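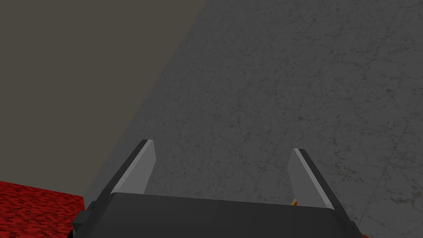

Materials Aging Group, Panyasiri Building, bench notes

February, afternoon. Skimorow sealant, damp cabinet run.

Paweena pulled the second batch this morning and says the adhesion numbers look great. I'm not convinced. Four coupons is a thin basis for great, and two of those were cut from the same end of the sheet. Prondley's data sheet promises the stuff holds after 200 hours in the cabinet. It doesn't say at what humidity, or on what primer, or who pulled the coupons off.

Cabinet log shows 39 C the whole time – suspiciously flat. The old probe used to wander whenever the door was opened, and we know the door was opened. Either the new logger is smoothing or it was reading its own housing. Need to hang a second probe by the back shelf and compare.

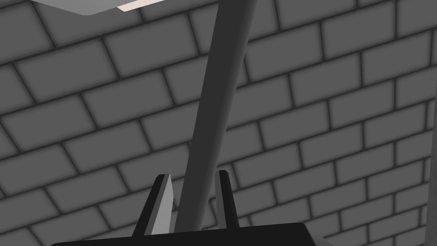
Coupon 1244 is the one that bothers me. It let go at the primer side with a clean face, and it got written up as a handling error. Maybe. Rattana had the same kind of clean face on the Bronbridge samples last year and we called that handling too. I'd like it put back in the table with a note next to it. Dropping it lifts the average very nicely, so somebody is going to ask.

Also the pull speed isn't on the sheet for the first batch. If it was run on the fast setting, the two batches can't be compared at all.
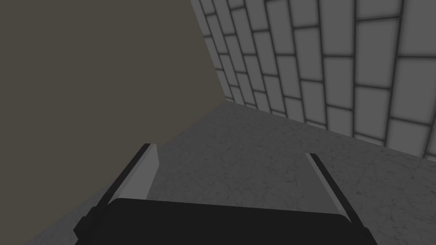 Can we quote the 200 hour figure in the report?
Only as Prondley's claim, with their name on it. We haven't reproduced it.

Rattana thinks I'm being hard on a cheap product that mostly sticks. Fair enough, but "mostly" was her word too. She has offered to recut from the middle of a fresh sheet, primer from the unopened can, and I'll do the pulls myself at the slow setting.

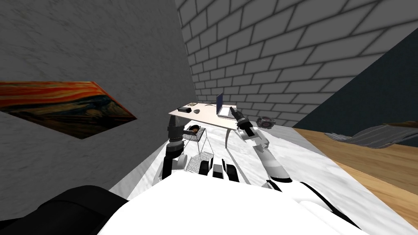 To do before the next run

Second probe, back shelf.
Ask Prondley for test humidity in writing.
1244 back in the table.
Find out who has the good calipers.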